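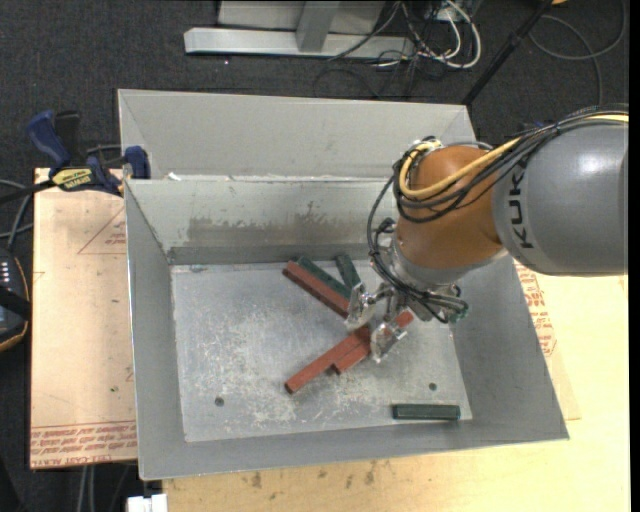
To: Automation Planning list
Date: November 29, 2020
Subject: Re: Bin picking cell, equipment request for next year

Members of the list,

Thank you for the comments received on the draft request. The reply below concerns the gripper line only. The Hurnley site has asked that spare fingers be moved out of the consumables budget and into the equipment request. We support this. Fingers used for picking parts out of a metal bin should be planned for from the start, together with the cables on the wrist.

> The draft lists one gripper at 2,000 and a spare pair of fingers
> at 398. Drernel has quoted 9 weeks for delivery. Can the site
> confirm whether the second bin is still required, and whether
> the 500 set aside for cable guides may be carried over?

The second bin is still required. The 500 may be carried over, provided that the form is returned before the end of May. Hurnley has also requested a quote from Wula for the same fingers – please do not place an order with Drernel until both quotes have been compared.

Sites that wish to join the order should send their quantities to this list, with the arm model and flange type stated.

Equipment Planning Office
Hirose Project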